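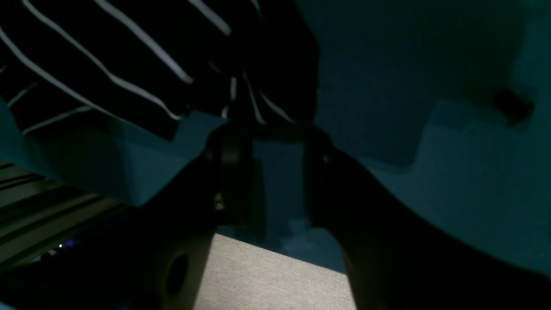
Stop Buying Shirts. Fix The Ones You Have

Ok quick one, I've got a train in an hour and this has been sitting in my drafts since October.

I have a position and it's not complicated. Most of us own too many clothes, we throw them out for dumb reasons, and the dumb reason is nearly always something a person with a needle could sort out before the coffee gets cold. A button. A hem. Two inches of side seam. Gone, into the bag, off to the donation bin, where we get to feel generous about it.

I did this for years. I'm not writing from up on a hill.

What changed was a bill. I took a pair of pants to the alterations counter on the main street in Ginthorpe, run by Ashok Pant, and he charged me 12 dollars and had them back the same afternoon. I'd been about to spend 114 on a new pair. Same color, same cut, probably worse cloth. I stood there on the sidewalk feeling like an idiot. Went home and pulled everything out of the closet that I'd "retired." Big pile. Embarassing pile.

So, the usual objections, because I've had this fight at dinner enough times.

One — it's cheaper to buy new. Sometimes, sure. If the shirt cost less than lunch, then fixing it costs more than the shirt did, and I get why people do the math and shrug. But the math only works if the new one lasts as long as the old one would have with a repair. My experience, it doesn't. The cheap shirt goes at the collar or twists in the wash and you're back in the store by spring. You paid twice and you also spent two Saturdays under those awful lights.

Two — I don't have time. Kamlesh Kandpal, a friend who disagrees with me on basically everything, made this argument to me while showing me a video of a man pressure washing a driveway. A long video. Sewing a button is maybe ten minutes if you're bad at it. I'm bad at it. Mine look like little spiders. They hold.

Three — nobody wears patched stuff to work. This is the one I take seriously. Offices are still weird about clothes, some of them, and a visible darn on a cuff reads as broke in a way that a brand new junky cuff doesn't. I think that's backwards and I also think you're allowed to care about your job. So do the invisible fixes for work and the ugly ones for home. Done.

Four, and it's really a complaint more than an objection: there's hardly anywhere left to go. True! When I was a kid we had three places in walking distance. Chaudhary did zippers, only zippers as far as I could tell, window full of them. Now it's a phone store. Over in Prondetden a tailor's rent went up by 900 a month and that was that, and the same people who signed the petition to save him hadn't been in there for years. I signed it. Hadn't been in there for years.

That's the part that bugs me most. We talk about repair like it's a personal virtue thing, a hobby, linen apron, nice scissors. It used to be a business you could raise kids on. If we want it around then it has to get paid, and paid properly. I'd happily see the price of a hem go up if it means someone young takes over the counter. Ankit Sandhu, who I used to work with, tried to get an apprenticeship going at his uncle's place and couldn't make the wages work. Brijesh, the uncle, is in his seventies and still doing the hems himself. Who's next? No idea. He doesn't know either, I asked.

And schools. Put it back in schools. One term, everybody, boys too, button and hem and how to thread the stupid machine. I had to make a clock in shop class. I have never since needed to make a clock.

I'm not saying never buy anything. Socks die. Underwear, obviously. Kids grow out of things while you're looking at them. And some stuff is so badly made there's nothing to stitch into, the fabric just gives up around the needle, and no amount of moral effort is going to save it. Fine. But before the next order goes in, go look at what's on the floor of the closet. Pick one thing. Take it to someone, pay them, tip if you can, and if teh first place is no good then try another before you decide the whole idea is a bust.

Anyway. Train. Comments are open, be nice, and if anybody knows a decent zipper person near Ginthorpe please tell me, my winter coat has been safety pinned shut for two weeks.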